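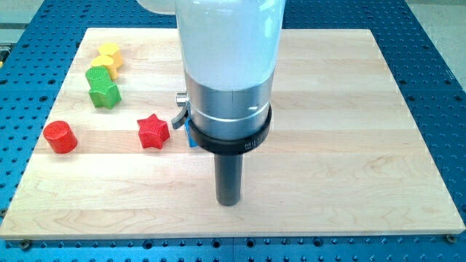 On wanting a bench with holes in it

I have spent most of April thinking about work surfaces, which I don't recommend as a hobby. It started with the desk in the back room, an old Mestholm with a veneer top that has been lifting at one corner since before we moved in. I glued it down. It came up. I glued it down again with a dictionary on top, and now part of the dictionary belongs to the desk.

So, a new top. How hard can it be, says a person who has never bought one.

What I want is a plain board of pale timber, strips glued edge to edge, the maple sort of thing with a bit of wavy figure in it and the odd darker streak so it doesn't look like it was printed. A slight sheen is fine. A gloss is not. I grew up with a glossy pine dining table and can still feel my forearms peeling off it in January.

And under it, or next to it, I have decided I want a metal bench with a grid of holes. Bright blue, for preference. I know. The back room is beige, the curtains are a colour the previous owners called oatmeal, and into this I propose to introduce something that belongs in a workshop. But a board sitting on perforated blue metal, with just a thin stripe of the blue showing along the front edge, is one of the more cheerful things I've looked at this year, and it has been a long year for May.

The case for the holes

My household has asked me what the holes are for. The holes are for possibilities. You can put a bolt through a hole. You can put a peg in it, or a hook, or a cable tie. I have a drawer with 93 assorted bolts in it (I was looking for a particular one, and counting was a way of staying calm) and not one of them has anywhere to go.

The case against the holes, put to me over breakfast, is that crumbs will go down them. So will screws, pencil leads, and the very small spring that comes out of every pen I take apart. I have no answer to this. I said I would put a tray underneath, and was reminded of the last tray.

Shopping, such as it was

I measured the room three times and got three widths. I have gone with the middle one.

The first place I tried was Baek, who do a lovely board and want lovely money for it. They also wanted to know whether I'd like it oiled, waxed or raw, and I said raw in the confident voice of someone who'd only just learnt there were options. Then I went home and read until midnight about oil. There are people on the internet who have not spoken to their brothers since an argument about linseed.

The second was Clostby, where the tops are cheaper and come flat in a carton the length of a small car. I brought one home on the roof racks at a speed that made me no friends on the ring road. On opening, it had a bow in it you could have rocked a baby in. Back it went. The refund took 10 days, and the carton is still in the carport because they didn't want it and neither does the council.

The one I've ordered is secondhand, off a bloke clearing out a shed, who threw in a tin of something called Mevader for the finish. The label says to apply thinly. The tin is enormous. I suspect the previous owner also read until midnight and then lost his nerve.

Blocks

A side issue. There is a school of thought, and I have joined it, that a new board should have something on it straight away so it doesn't sit there looking like a showroom. My something is coloured blocks. I don't mean the shiny sort. I mean little ones with a fine texture all over them, almost knurled, that you can pick up while you're on hold to the electricity company. A couple of yellow ones towards the back left corner and the others wherever they end up, and the right-hand side kept free for whatever you're supposed to be doing.

I tried this on the old desk as a rehearsal. Every block slid gently toward the lifted corner, which told me something about the floor I'd have preferred not to know.

I've since had the level out. The floor in the back room falls toward the window, and the packing needed under the front legs of any future bench is more than I'd like to say in public. A neighbour reckons these houses were all built like it. I looked in the local history pamphlet in case there was an excuse, but it begins in 1819 with a dispute over a paddock and never gets to floors.

Where it's up to

The board arrives when the bloke can borrow a trailer. The blue bench is a harder find. There's one listed two suburbs over, no legs, "some marks", pick up only. The photo shows it leaning against a fence in the dark. I've messaged to ask how big it is and got back a thumbs up.

In the meantime I've cleared the back room ready, which means everything that was in the back room is now in the hall. We go sideways to the bathroom. If anybody has used Mevader on maple, or on anything, please tell me how many coats, and whether the smell goes. I opened the tin for a look on the kitchen bench and we had takeaway in the yard that night.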